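Kettle's on, quick one from the Clamisar Street community kitchen

Sunday, December 24, 2023

Short this time, sorry, I have a ham in the oven and family at four. Main thing is the tea mornings. They start again the second week of January, same room, same side door. Glenys Tamihana has the key until further notice so please stop calling me for it.

Money first. The fall bake table brought in $939, which is $183 up on last year's $756. Thank you to everybody who baked and to everybody who came back for seconds. Most of it goes on the new water heater. The rest on tea, sugar and the good paper towels.
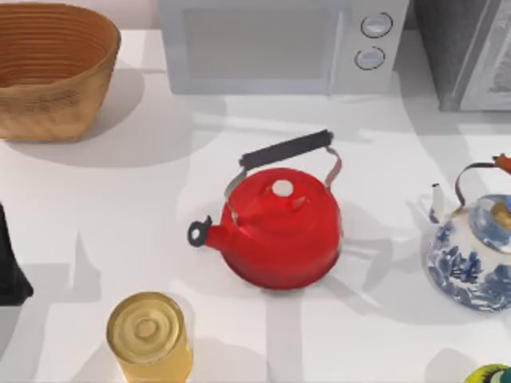
Tea mornings went to about 80 people a week by the end of November and the one thing we kept running out of was hot water. So from January two kettles going, always, one filling while one pours. Anything bright is easier to find in a rush – a red kettle like the one in the picture, say, or whatever you have spare at home. Teapots too, big ones please. Daiane Trindade is taking names for the pouring rota and she has gaps on the early shift. Lots of gaps. If you can do one hour, do one hour.

Biscuits: Tainá Brandão is back on biscuits. Shop ones fine, home made better, nuts on a seperate plate with a label. We had a mix-up in November and don't want another.

Parking – not in front of the Fokstead garage. They have been very patient. Use the lot behind the library, free until noon.
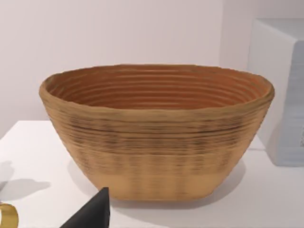

Do I have to sign up before coming to a tea morning? Just turn up any time after nine-thirty, and bring a friend if you want, the list is only for people pouring or baking.

Alcides Falcão has offered to do his talk on growing mint and lemon balm indoors, date to be fixed. Bring a jar if you want a cutting. He did this two years ago and mine is still alive, just about.

Still missing: one green cardigan, one umbrella (black, wooden handle), and the lid of Simone Cordeiro's cake tin, which she would realy like back before New Year. Leave it with Glenys.

Merry Christmas all. Ham is calling.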